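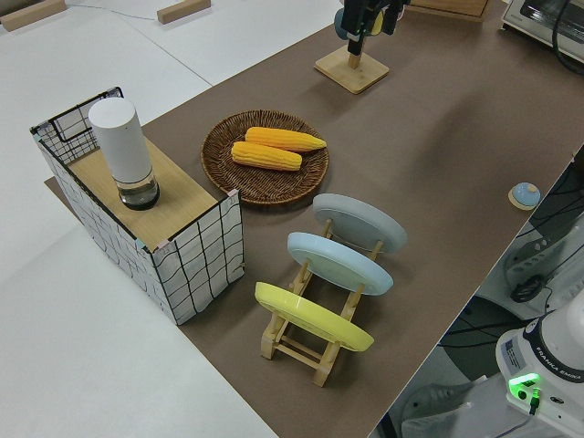

Setting up your Skasten pantry label printer is a pleasant little job, and you can take your time over it. Pick a flat spot near an outlet to begin. A board across the top of a storage box, with a white canister standing on it, makes a nice first thing to label, so keep one like that close by.

1. Slide the label roll in until it clicks.
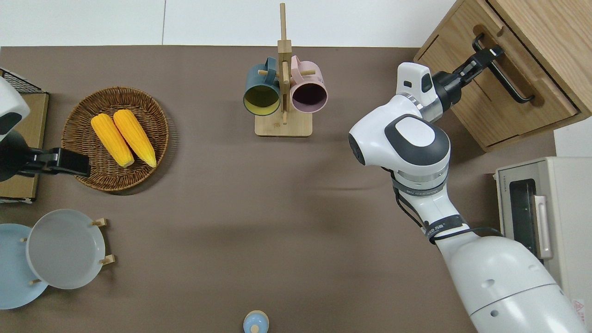 Can I use labels from another maker?
Stick with Skasten rolls, please, as other widths tend to jam.

2. Close the lid and hold the button until the light turns green.
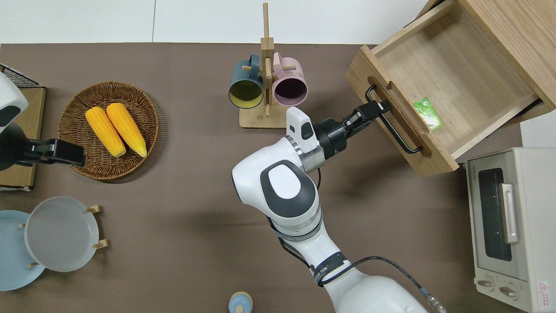 3. Print a test label, and let it rest for 11 seconds before you peel it.

Note: Each roll holds 242 labels, which goes a good long way in most kitchens.

Caution: Never pull a label out while it is still printing, 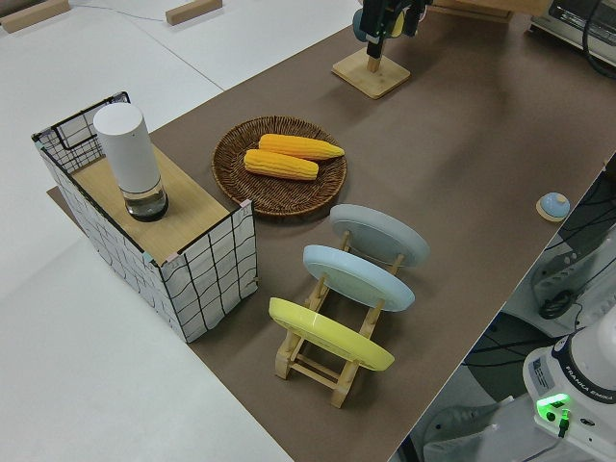
and please keep little fingers away from the cutter, too. It's sharper than it looks!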